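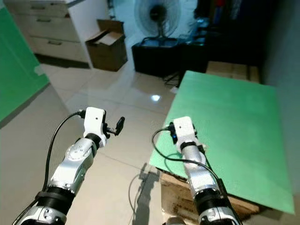 Pale floor tiles and a large green board.

Floor coating firm promises fewer slips, but the proof is thin

A coating that is meant to stop people slipping on tiled floors could be laid in 20 public buildings in Irnanon by the spring, under a plan councillors will be asked to back on Saturday. The seller, Drosix, says its product cuts slips by 50 per cent. What it has not yet said is where that number comes from.

The coating, sold under the name Sumier, is rolled on in two layers and left overnight. Drosix says it lasts five years on floors with normal foot traffic. Papers published ahead of the meeting repeat both claims almost word for word and give no source for either.

Asked for the test results, the firm sent a two-page leaflet. It mentions "trials in busy settings" but does not name the settings, say how many people walked across the floors or explain what counted as a slip. A second request brought an email saying the full report was "commercially sensitive".

Hina Afridi, who speaks for Drosix, said customers had been very pleased. "We have had wonderful feedback from building managers, and the floors speak for themselves," she said. She would not name any of the managers. On the five-year claim, she said it was "a design life" and that results would vary with cleaning.

That last part matters more than the leaflet lets on. Its small print says the coating must be washed only with Hayat, a cleaning liquid also sold by Drosix, and that any other product ends the guarantee. The council's papers include the price of laying Sumier but leave out the cost of five years of Hayat. A council spokesman said running costs would be "looked at in due course".

Emiko Takeda, a flooring surveyor who has worked on swimming pools and school kitchens, said she had no quarrel with coatings in general. Some do add grip, she said, and on an old glazed tile the change can be felt underfoot straight away. Her trouble is with the 50 per cent.

"Half of what?" she said. "If a library has two falls in one winter and one the next, you can print that on a leaflet. I'd want to see a grip reading taken before, one taken the day after, and another a year on when it's been mopped a few hundred times. If they've got those, why are they hiding them?"

She also asked whether anybody had looked at cheaper fixes first. Many slips in public buildings happen just inside the door on wet days, she said, and a longer mat will deal with a good share of them. The papers do not mention mats.

Nor do they say how many people have slipped in the 20 buildings. The council confirmed that it keeps accident books at each site but said the figures had not been brought together. It is hard to see how anyone will judge whether falls have been halved without knowing what they were to start with.

Drosix has offered to coat two of the buildings first at a lower price. The offer runs out at the end of November, and the firm has not said who would measure the results. Councillors can accept it, ask for more evidence or turn the whole scheme down. The meeting starts at 10am and is open to the public.

Related items
Library opening hours to change again
Car park ticket machines out of order for second week
Swimming pool changing rooms to shut for repairs
Have your say on the spring street cleaning rota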